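2018-03-30

Third night with the Melline serum. My face feels like a face. The leaflet says I should notice "a visible change in tone" by now, and I suppose it's pinker, but I'd also been rubbing it in for the full minute they ask for, and I think you'd get pink from a minute's rubbing with butter.

I only bought it to get over the free shipping line. What I went in for was shampoo. The Peixoto one was out of stock again, so the site offered me a "similar" product that was similar in being a liquid, and then a little bar came up saying how close I was to free shipping, and I fell for it the way I did in December with the foot masks. Those are still under the sink. One sock came out of its packet stuck to the other and I lost interest.

Read the box properly tonight while the kettle was on. "Tested on 18 women." Tested for what? Eighteen women could have been asked if it was wet. Further down, in grey letters on a slightly different grey, it says results are self-reported after 3 weeks. So they paid for nothing, they got a jar with a nice heavy lid, and they said yes, lovely, thank you. I'd have said the same.

The ingredients start with water, then glycerin, then a string of things I had to look up. The flower on the label comes in second from last, just ahead of the colour. I went and got my old Ultex cream out of the drawer (the pharmacy one, ugly tube, cap that never closes) and the first few lines were nearly the same. I'm not saying they're the same product. I don't know enough to say that. But I did put the tube and the jar side by side on the windowsill and feel a bit sick about the money.

Then made the mistake of reading reviews. There are 426 and nearly all of them are five stars. A lot say "received this in exchange for my honest opinion", and it seems an honest opinion is always that the texture is silky. The one I trusted gave it two stars and said it pilled under sunscreen. Mine does that too. Little grey crumbs along the jaw by lunchtime, so I spent the afternoon with my hand on my chin as if I were thinking.

Grilex emailed again about the light mask. 2000 points if I "join the glow circle" before the weekend. I tried to find out what a point is worth and the page sent me back to the page I'd come from. Unsubscribed. I've unsubscribed before. 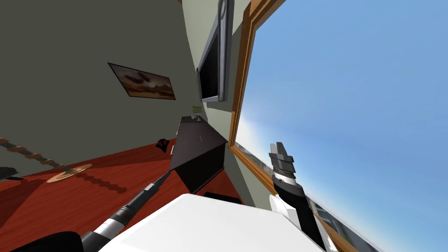 DIARY / Skin & Hair

Used the last of the old shampoo this morning, with water in the bottle. Will try the pharmacy tomorrow and leave my card details out of it. Serum goes on the left side only from now on, cream on the right, and I'll see if I can tell them apart.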